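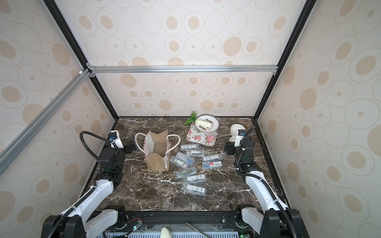 RURKERBERG, Sep 22, 2026 - The Rurkerberg town council has voted to set aside its first permanent reserve fund, putting away 8 percent of local tax income each year so that road and school repairs no longer have to wait for a loan.

The fund opens with 194 million in the town's own account, left over from a strong August for business tax payments. Finance director Yesenia Valdovinos said the vote was a great day for the town.

"We've wanted this for years, and I'm thrilled we got there with every district on board," Valdovinos said. "Elten and Frade both asked for their own repair lists to be public, and they will be - down to the last culvert!"

Under the new rules, money can be drawn only after two readings in open session. A draw may not exceed a quarter of the balance. Small shops with yearly sales under the local limit keep their present tax rate for 3 more years.

Budget office head Samran Phetsri said 600 residents sent in comments on the draft, many of them about the bridge road in Frade. The full text of the rules can be read at the town hall front desk.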